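The long way to the cheese

Dionysis Drakos sets off for Garna with two cool boxes, a flask of coffee and a bag of boiled sweets that he swears are for emergencies. The emergencies begin before we have left town. By the time we reach the ring road he has had three lemon ones and is telling me, with both eyes on the traffic, why the best cheese he has ever eaten tasted faintly of onions.

"It was a mistake," he says. "The goats got into the wild garlic. She wanted to throw it away! I bought all of it."

He has been buying cheese from small farms for 20 years, and for most of that time he has done it this way, in person, by road, a long loop through the hills that takes in a handful of dairies and as many lunches as he can manage. He could have it all sent down. A van comes up to Garna every week and would happily bring his order back. But Dionysis likes to taste before he pays, and he likes to see the animals, and I suspect he likes the lunches most of all.

I had asked to come along after eating something at his shop that I couldn't stop thinking about. It was a small, flat, washed-rind cheese, orange outside and the colour of butter inside, and it smelled like a wet dog asleep beside a fire. It tasted wonderful – meaty and sweet, with a bit of crunch in the rind. I asked where it came from and he said, "Fragkou. But you have to go and see it." So we went.

The first stop is not Fragkou at all but a place called Riseck, a cow dairy at the bottom of a steep lane, where they make one cheese and have no plans to make another. It is a hard cheese, pressed in cloth and kept for at least a year, and the wheels sit on long spruce boards in a stone barn that used to hold cider. You smell the barn before you get to the door. Mushrooms, mostly, and wet stone, and something like the inside of an old wardrobe.

Riseck milks 30 cows, which is small for cows, and every one of them has a name painted on a bit of slate in the parlour. The milk goes straight from the parlour to the vat through a pipe in the wall while it is still warm. They don't heat it much more than that. They put in the starter, then the rennet, and wait for it to set, and then a young man with enormous forearms cuts it with what looks like a harp.

I could have watched the cutting all day. The curd goes from one big wobbling jelly to cubes, then to something like rice pudding, and then the whey comes up green and clear between the grains. He puts his hand in every few minutes and squeezes a fistful, and opens his fingers, and looks. When it holds together but crumbles under the thumb, it's ready. I asked how he'd learned and he said he'd got it wrong for a year.

Dionysis, meanwhile, was in the barn with a cheese iron. If you've never seen one, it is a sort of half-pipe with a handle, and you push it into the wheel, turn it and pull out a long plug. You smell it first. Then you break off the very end, rub it between your fingers until it goes soft, taste that, and push the rest of the plug back in so the wheel heals over. He went down the row like a doctor on his rounds. Some he nodded at. One he came back to four times.

"August," he said at last, and handed me a crumb. "Taste the grass. It's dried out, it's gone to seed, the milk is thinner but there's more going on in it."

And there was! I'm no expert, but beside the spring wheel he gave me next it was a different food altogether. The spring one was yellow and soft and tasted of cream and fresh hay. The August one was paler, and it had a long nutty flavour which kept changing, toast and then pineapple and then a kind of beef stock. I wrote down "pineapple??" in my notebook and showed it to him, and he was delighted, because he gets pineapple too and his wife has never believed him.

He bought two of the August wheels and we had bread and soup in the farm kitchen, with a dish of pickled walnuts that I am still trying to copy at home. Then back in the car, and up through the forest.

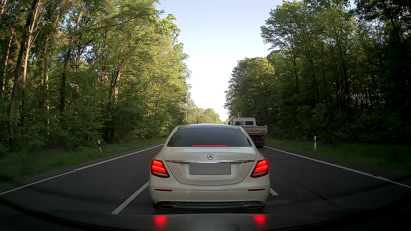
FOOD & DRINK

Fragkou is run by two sisters who took over their aunt's goats and then, having decided that they didn't much like goats, swapped most of them for sheep. They kept a few of the old nannies out of loyalty. The cheese I had fallen for is made from the sheep's milk with a splash of goat in it, and the recipe, if you can call it that, came about because there was never quite enough of either.

The washing is what makes it. Each cheese is rubbed by hand with salt water every other day, top one time and bottom the next, and that bit of damp and salt is just what a certain family of bacteria loves. They turn the rind sticky, then pink, then orange. They make the smell too. The younger sister showed me her cloths, a row of old linen squares hanging over the sink, and explained that she starts with the oldest cheeses and works back to the youngest, so that the good rind is carried along on the cloth from one batch to the next.

"People say it must be lonely," she said, rubbing away. "I have the radio."

They had 218 cheeses on the shelves on the day we came, and she knew this because she writes the number on the door in chalk each morning and rubs it out at night. It went down while we were there. Dionysis took 30 and then stood looking sadly at the rest.

What I hadn't expected was how much difference the shelf makes. The bottom ones are cooler and damper and ripen slowly, with a thin skin and a chalky line through the middle. The ones at the top run ahead. The sisters move them about like pans on a stove, up a shelf if they're sulking, down if they're getting above themselves. I tried a bottom one and a top one of the very same age. The bottom one was mild, a bit lemony, lovely with the pears they'd put out. The top one had gone all the way to custard and had to be eaten with a spoon, and it was so strong that my eyes watered. I had seconds.

We talked for a long time about rind, and whether to eat it. (Yes, both sisters. Yes, me. Dionysis says it depends, and then talks for ten minutes about what it depends on.) The short version is that a washed rind or a soft white one is part of the cheese and you should at least try it. A cloth rind comes off. A natural grey rind on a hard cheese won't do you any harm but can be gritty and taste of cellar, so nibble up to it and stop when you're no longer enjoying yourself.

By the time we got to Garna itself the light was going. It's a pretty village with one long street and a fountain, and at the far end is Enby, which is the newest of the dairies and the one Dionysis worries over like a parent. They make fresh cheese there. It's sold within days, little white rounds in paper, and there is nowhere to hide in a cheese like that. If the milk is dull the cheese is dull. If somebody was in a hurry when they ladled the curd, it turns out grainy.

They were not in a hurry. The curd had been sitting since the night before, and it was being moved into the moulds one thin slice at a time, with a flat ladle, so gently that it made no sound. I was given a go. My slices broke. I was kindly given something else to do, namely salting, which I think I did rather well.

The fresh one comes in plain, in ash, and rolled in dried savory from the garden wall. I'd go for the plain. It tastes of yoghurt and clean milk, with the tiniest bitter edge at the end like the skin of an almond, and on hot toast with honey it is about the best breakfast I know. They asked me three times if I was sure I didn't want the savory, and I took one of those too.

We drove back in the dark with the windows down a little, for reasons that will be clear to anyone who has shared a car with 30 washed-rind cheeses.

If all this has made you hungry, a few things I picked up along the way. Take cheese out of the fridge a good hour before you want it, still wrapped so it doesn't dry. Keep it in waxed paper, or in a box with a damp cloth, and never in cling film, which makes it sweat and taste of plastic. Buy less than you think and go back sooner. Ask for a taste, always, and ask when it was made, and if the person behind the counter lights up at the question then you're in the right shop.

And try the same cheese at two times of year. I've started doing it with the Riseck, writing the month on a bit of tape and tucking the last piece away at the back. My spring piece is nearly gone. Dionysis tells me the autumn wheels, when they're ready, will have a good deal of clover in them, and he has promised to ring me before he puts them out.

Sign up to our newsletter for new features and recipes every week. By entering your email address you agree to our privacy policy. You can unsubscribe at any time.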